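Cindwood Notes > Opinion > Shop Floor

Latest Opinion Buying Guides Letters About

Filed under: Automation, Money, Complaints

Buy the Fingers First

By Sharada Thevar

Every August I am handed a spreadsheet with 97 lines in it and asked whether the robot program is still affordable. I scroll to the top, where the robot arm sits in bold, with its price in a cell somebody has shaded a respectful gray. Then I scroll down for a while. Near the bottom, past the extended warranty and the training seats, there is a line called "misc. end-of-arm," and next to it is the number 40.

Forty dollars. I asked whether that was per month. It was for the year.

I have been doing equipment planning at Cindwood long enough to have opinions about where money goes, and my main one is that we buy automation upside down. We pay the most attention to the part that is least likely to surprise us. An industrial arm, bought from anyone with a phone number, will move to the place you told it to move to. It will do this at three in the morning and on holidays. The trouble starts in the last few inches, where the machine meets whatever it was you wanted picked up, and those inches are budgeted like office snacks.

The approval meeting

I understand why it happens, having sat in the meetings. An arm is a capital item. It has a brochure. It has a serial number, so it can be depreciated, insured, and walked past with visitors. Harish Namboodiri, who runs our purchasing and whom I like very much, can defend an arm upstairs in under a minute. What he can't defend is a request for "assorted plastic, quantity unknown, to be determined by dropping things."

So the request gets cleaned up. We asked for assorted plastic and received, after seven weeks, a single catalog gripper from a distributor called Altach. It cost 4,000 dollars and came in a foam-lined case. It was a lovely object. It had two flat parallel jaws and could have cracked a walnut, and if our work had involved walnuts I would be writing a different column. Our work involves small curved parts that don't stand still, and the jaws tended to squirt them across the bench like a wet bar of soap.

The case is excellent, by the way. I keep the good label maker in it.

What ended up doing the job was a set of soft ribbed fingers we printed ourselves, in orange, mostly on account of there being orange in the cupboard. They bend around the thing they're holding. The whole design is the kind you can find, in one version or another, wherever people have had to pick up an awkward shape on a small budget. A new finger is an evening on the printer. When one wears out or splits along a rib, you print another and nobody has to sign anything.

Upstairs, this was received as a sort of scandal. If the fingers were so cheap, why had we bought the gripper? If the gripper was so expensive, why weren't we using it? Both fair. The answer to both was that the form had a box for one and didn't have a box for the other.

What the line item should say

My proposal, which I have now made in three formats including one with a pie chart, is that the end of the arm should be planned as a supply, the way a kitchen plans for flour. You don't ask a baker to specify in August the exact quantity of flour that will be spilled. You know that some will be, and you buy enough to keep going.

The same goes for everything the parts sit in, lean on, or get pushed into. A robot that can hold a thing is half a robot. The other half is a bracket that keeps the second thing from sliding away while the first thing arrives. Brackets never appear in the brochure. In the brochure, the second thing simply stays where it is, out of politeness.

I'd also budget for the table. People laugh at this. But the arm will be going back to that table all day long, and so will everyone's elbows, and if you've put it wherever there was room, then you will be paying an engineer to discover that the table has moved. I have seen the invoice for that discovery. It was larger than the table.

Most of the work I'm talking about is on a modest scale. Open, approach, close, hold, bend a little, let go. It would make a dull movie. It is also what we bought the arm to do, and it is decided almost entirely by the cheap orange stuff at the tip. 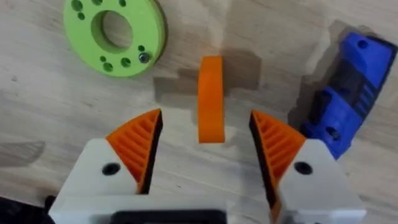 Fingers open, with a part waiting on the table. 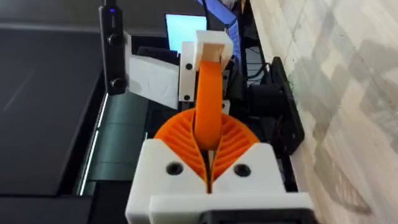 The software will not save you

Whenever I make this argument, somebody tells me that planning is a solved problem and that there's a tool for it. We have the tool. It is called Clumix, and it forecasts our equipment spending for as far ahead as you care to drag the slider. It does this by looking at what we spent before. We had previously spent 40 dollars on end-of-arm, because that was what we were given, so Clumix, with great confidence and a green check mark, recommended 40 dollars.

I don't blame the software. It was asked what we usually do, and it told us. But I'd like it noted that the real cost of keeping those fingers on the arm was in the books the whole time, hiding under other names. The filament was in "prototyping." The screws were in "facilities," next to the screws that hold up the whiteboard. The hours spent fiddling were in "training," on the theory that someone must have learned something. If you added them up, and one rainy afternoon I did, you'd find a perfectly reasonable sum of money being spent in a perfectly unreasonable number of places.

Harish's view is that this is fine, as the money got spent and the parts got made. He calls it flexibility. My view is that if you hide a cost well enough you will eventually cut it by accident. Last year the prototyping line was trimmed, since we were "past the prototype stage," and for most of a month there was no filament for the fingers on a machine that was very much in production. The arm was fully funded throughout. It stood there fully funded, waiting.

The case for the other side

There are decent arguments against me, and I'll give them room here since the people who hold them have my extension.

The first is that homemade parts are a risk. If the person who draws the fingers leaves, you have a folder of files with names like finger_final_v3_REAL and no idea which is on the machine. That's true. It is also an argument for paying somebody to look after the folder, and that too would need a line in the spreadsheet.

The second is that a catalog gripper comes with support. Altach did answer the phone, and were kind about it. They explained that our parts were outside the recommended range of shapes. They were able to quote us a set of custom jaws, and having seen the quote I can report that the jaws must have been very custom.

The third argument is the one I take seriously. A shop in our building, El Fassi, does short-run metalwork, and they tried everything I'm recommending. They gave their people an open budget for small stuff and told them to get on with it. What they got was a drawer. Everyone has seen this drawer. It contains the nearly right bracket in all its generations, and none of the versions can be thrown out because one of them might be the good one. Their owner told me that she spent less on her arm than on the drawer, and that she trusts the arm more.

I don't have a full reply to the drawer. I think a supply budget needs someone who's allowed to say "that one's finished, stop improving it," and I think that person should have a trash can. I also think a drawer full of wrong brackets is what it looks like when people are finding out what the job is, and I'd sooner find out in plastic than in a purchase order.

What I'd ask for, if asked

Suppose you are planning your first arm, and the quote is sitting in front of you, and it's a handsome quote. Before you sign, take the ugliest object you expect the robot to handle and put it on the table where the robot will stand. Try to pick it up with two fingers of one hand. Use your bad hand. If it rolls, or tips, or you catch yourself steadying it with your other hand, write that down, as the other hand is a fixture and somebody is going to have to make it.

Then do it with the next object. By the end of the afternoon you'll have a list, and the list is your budget. The arm is the thing you attach to it afterward. Buy a smaller arm if you have to. Buy last year's. I have never heard an operator complain that the arm was out of fashion, and I've heard several on the subject of brackets.

Put spares on the list. Put the screws on it too, under a heading where you can find them. And give the whole thing a better name than "misc.," which tells anyone looking for savings exactly where to start.

I have submitted this year's version with the end-of-arm line moved up directly under the arm, in bold, shaded gray. Harish sent it back with one comment, asking if we could combine the two into a single row for neatness. I've asked for a meeting, and he has asked me to bring back the case the gripper came in.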